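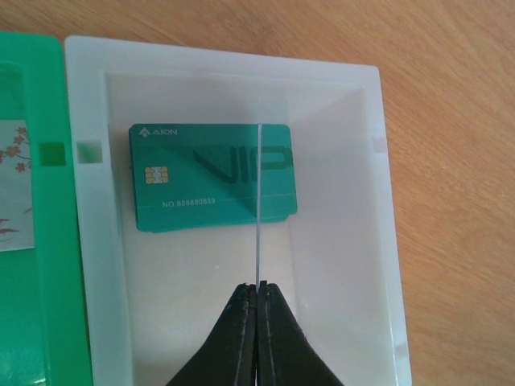

4.2 Card type and counter waiting time

3 min read · 421 views · 2 comments

Membership cards with a contact chip remain common in small retail and leisure firms. Figure 3 gives one design: a teal-green card marked "VIP", with the contact chip on the left and the card number printed in white. Printed numbers matter for the present section, as staff key them in by hand when a chip read fails.

Waiting times were taken from the till logs of two sites, Kosonstead and Rallville. The logs cover 3,556 visits in which a card was presented. Visits paid for with a gift voucher were removed before analysis, as were those with no closing time stamp. Each remaining visit was placed in one of two groups, chip read or number keyed.

The keyed group waited longer at both sites. The gap was wider at Rallville, where the till software (Alta) asks for the number twice and clears both fields if they differ. Kosonstead asks once and checks the final digit. Manalastas and Negussie report a similar pattern for library cards, although their logs did not separate first attempts from repeats.

Time of day had a weaker effect. Queues at Kosonstead were longest just after 5 pm, but the gap between groups stayed much the same through the day. We did not find a link between waiting time and membership grade – holders of higher grades were served from the same counter at both sites.

Two limits should be noted. The logs record when a visit was opened, so time spent looking for a card is missing. Cards issued before January at Rallville also use a shorter number, and these could not be told apart in the export.

Share (3)

Comments

Marites Panganiban: Were the vouchers dropped at both sites or only at Kosonstead? The text can be read either way.

Reynaldo Sarmiento: Both, as I read it. I would like to see the repeat attempts given separately in the next section.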